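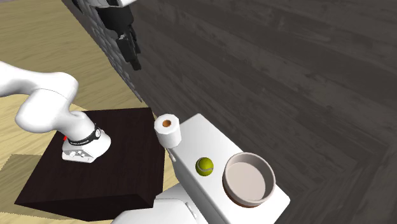
Paper roll, tennis ball and bowl on the white cabinet.

Sep 24, 2018

I archived 1,018 messages last week and I don't miss any of them.

For the past few years I've used my inbox as a to-do list. If a message needed something from me, I marked it unread and left it there. It worked fine when I had twenty of those. By the start of September I had 142 marked unread, and I was scrolling past the same ones every morning without opening them.

Madalena Cardoso, who I worked with at Privmont, has been telling me for a while to split the two things up. Mail goes in one place and tasks go in another. I didn't want to run another program, but I gave in and set up Vundo, which I already had on my phone for groceries.

The first evening I went through the unread ones and made a task for each one that still mattered. It was a short list. Most of the old requests had been handled by someone else, or the date had passed. Two were from Szymon Kurek asking for the same spreadsheet, five months apart. I sent it to him. He said thanks and that he had made his own.

Then I selected everything older than a week and archived it. Search still finds it all. I've had to look for something three times so far, and each time the sender's name was enough.

What I do now:

Check mail at 9, at lunch and at 4.
If I can answer in a couple of minutes, I answer.
If I can't, I write a task with the sender's name in it and archive the message.
Newsletters go straight to their own folder. I read them on the train or I delete them.

The part that still doesn't work is long threads. The Trandance planning thread has more than 1,000 replies by now and every new one pulls the whole thing back into the inbox. I tried muting it and missed a room change. Wanda Rutkowska suggested a filter that only lets a thread through when my name is in the body. I set that up on Friday's advice from her and it catches most of what I need, except when people write "you all."

I'm also still checking on my phone at night. I took the mail icon off the first screen and now I swipe to the second one.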